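Jonalyn Padilla
1/6
OK, so I promised a little thread on the two-tier dish rack, because three of you asked in the comments and then Mylene Javier asked me twice in person (hi Mylene!). It's the stainless steel kind, with wire dividers on top for plates and more slots underneath, and I have grown fonder of it than anyone should be of a dish rack. Before any bowls go in, I like to have them out on the cloth where I can reach them.

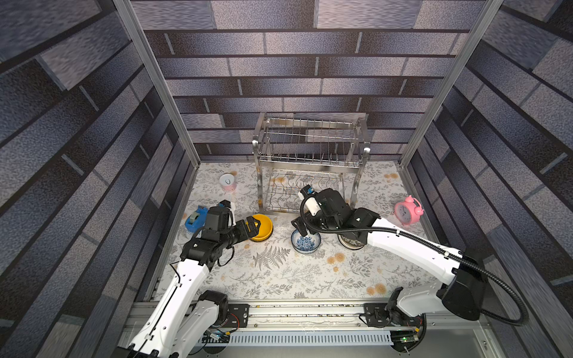 2/6
The cloth first, since somebody always asks. Gray ferns and little orangey flowers on a pale background, and yes, I picked it for the ferns. I'd been living with plain navy for years and it made every meal feel like a meeting. The pink alarm clock is there for the same reason – I like pink, and I like a clock with bells on it.

3/6
I start with the yellow bowl every time. My mother always put her favorite away first, and I suppose I picked that up from her without noticing. It's a good soup bowl, wide enough for crackers.
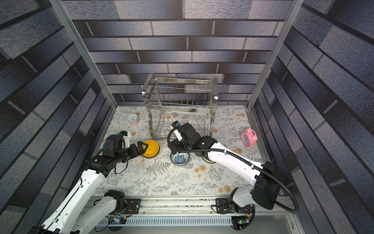

Cherry Mae Belmonte swears by starting from the back and working forward, biggest to smallest, and her cupboards are a thing of beauty, so please listen to her over me if you two disagree. I just can't make myself do it in that order.

4/6
What I do like is bowls leaning instead of stacked. Stacked bowls stick together, and then you're standing there at 6 in the morning trying to pull them apart before coffee. Tilt them on their sides and you get to see the patterns too!
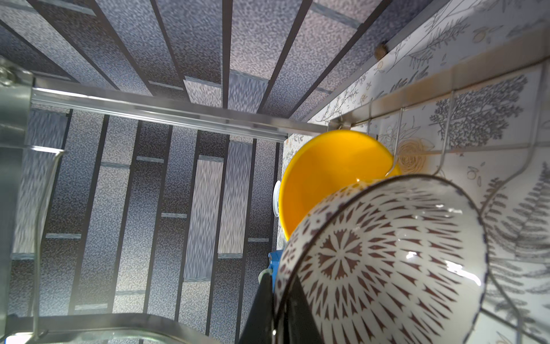 I have a soft spot for the ones with a star in the middle. None of my bowls match, and I gave up on sets a long time ago – one chip and the whole family looks sad.

5/6
Lower shelf for bowls, top dividers for plates. That's my whole system, and it leaves the top free when it's only bowls that day.

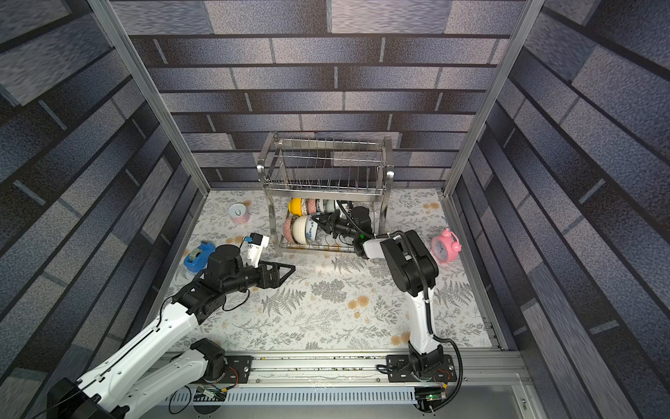
Farel Home Keepers Club – Kitchen Corner

6/6
We're doing mugs in May, and Eduardo Enriquez has already warned me he has opinions about hooks. Send me your racks in the meantime, messy ones very welcome, and tell me which bowl you put away first.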